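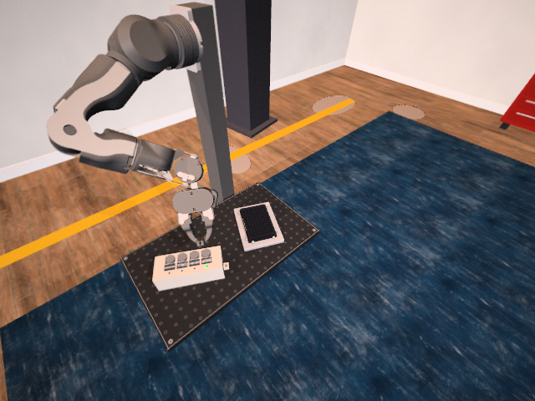
Wednesday, April, after dinner

OK, picking up where I left off. The knob box is back in the sim and the arm reaches the fourth knob from the new post position, so moving the whole post was worth the evening it cost me. I'd been fighting the old mount for ages (see the grumpy pages before this one) and the elbow kept wanting to swing out into places where, in the real shop, there is a shelf full of Kaisu's clamps. New mount, no drama so far.

What I'm after is still the same little job. Turn a knob on the box, check the light under it, then go and deal with the tray. That's the whole demo. If it runs start to finish in Drosell I'm allowed to try it on the real arm at Sjöberg, and not before, that's the deal I made with Kaisu after the thing with the paint shelf.

Settings I ended up with, so I don't have to dig for them again:

Physics step 1,000 Hz. I tried 2,000 and the fingers stopped buzzing against the knob, but the laptop fan sounded like a hair dryer and everything crawled. Went back to 1,000 and raised the contact damping a little instead. Buzz is mostly gone. Good enough!

Joint speed limit at 33 percent for everything, including the wrist. I know the wrist could go faster. Leave it.

Green light is driven by the knob angle now, straight from the joint state, no timer. The old timer version was lying to me half the time (light on, knob nowhere near its stop) and I'm embarrassed how long I believed it. Only the fourth one is hooked up. The other three are copy and paste but I want to rename the joints first. Right now they're called knob, knob_new, knob_new2 and knob_final, and that is exactly the kind of thing I complain about in other people's files.

Then the wrist camera. I swapped the narrow lens model for the fisheye because with the narrow one the fingers hid whatever I was about to touch. The fisheye bends everything like crazy and the fingers still take up a big chunk of the middle, but I get the whole row of knobs over the top of them, and the tray grid off to the side, all at once. I love it. Took a bit of squinting to get used to. 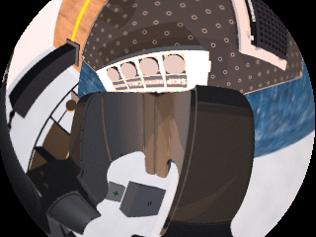 The catch is that my knob finder was written for a flat picture, and it does not enjoy this. It looks for circles of one size, and in the fisheye the near knob comes out much bigger than the far one. So it finds the big one every time, finds the middle ones when it feels like it, and ignores the little one. Two ways out: undistort first and run the old finder on the flat picture, or let the size range grow along the row. I did the second one tonight out of laziness and it works okay from this pose. Kaisu thinks I should undistort and be done with it. She's probably right, but I'd have to redo the calibration file and I didn't feel like it at nine at night.

Also, the labels on the panel come out upside down and mirrored in that view. Have to look at whether I flipped the texture on the box or the camera image itself. If it's the camera image then left and right are swapped in my pixel-to-joint math too, and that would explain a LOT about Monday's mess. Check this before anything else!!

Grasp side of things. I ran the Plumis grasp planner on the white block, the one with the black slots on top. Nine tries, approach from above each time. In six the fingers ended up either side of it and closed fine. Two came in too low and scraped the perforated board, and one decided the flat base plate with the grid was a much nicer thing to grab and went for that. Can't blame it, they're close together and both have that black grid on top. I could nudge them apart, but on the real bench they'll sit wherever somebody puts them down, so I'd like the planner to cope.

The low ones I think are my fault. The height of the board in the Grendar model is measured to the underside, and I'd typed it in as the top. Fixed it, haven't rerun.
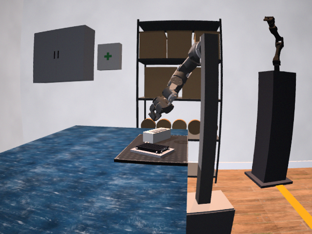 Gripper above the white block, side view from Drosell.

I like having that side view up while it runs. You see the gap between the fingers and the block way better than from the wrist. Slows things down a touch to render both, so I only switch it on for the grasp part.

Next time:
- mirrored labels: box or camera?
- rename the knob joints (please)
- rerun the nine grasps with the board height fixed
- ask Kaisu for her undistort script, she offered twice already
- move the second arm's pedestal model into its own file so I stop dragging it by accident

Saved the scene as shop_post_moved. The older one is still in the folder, don't open that one, the tray floats.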